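Pollow Coffee Subscription, Two Months In

Rating: 3 out of 5

I signed up for the Pollow office plan in August, after our old machine started making a noise like a goose in a culvert. The deal is simple enough. You pay by the month, they mail you ground coffee, and you stop having opinions about which supermarket can is least bad. There are 2 roasts on the basic plan, and I have now drunk far too much of both.

The Taste

The Dursun roast is the dark one. The bag promises "campfire and plum." I got the campfire. My coworker Gert Kekana claims he got the plum, but Gert also says he can taste the difference between tap water on the second and third floors, so weigh that as you like.

The lighter roast, Skirnon, is the better coffee by a good distance. It's mild, a little sweet, and forgives you for letting it sit on the desk through a long call. I'd happily pay for a plan that was nothing but Skirnon. No such plan exists. I asked customer service, and they thanked me for my passion.

Freshness is fine. Each bag holds 400 grams and lasts our corner of the office until the next one shows up, provided Anel Jacobs is on vacation. When she's back we run dry early and switch to tea, with all the bad feeling that brings.

Most of ours gets drunk at desks and tables, next to a laptop and whatever shiny little packet is within reach, and the lighter roast suits that kind of drinking.

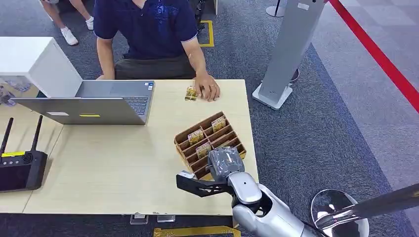 The Website

You can skip a delivery, but the skip button lives under "Celebrate Your Journey," where I found it on my third visit. Changing your address takes one click. Changing your grind takes a phone call, and I was number 237 in the line. The hold music was pleasant, I'll give them that.

Would I Keep It?

Probably, until the intro price runs out. I've been eyeing Clarnus, which costs a bit more but lets you pick one roast and stick with it. If you like dark coffee, Pollow will treat you well. Gert has asked me to add that he stands by the plum.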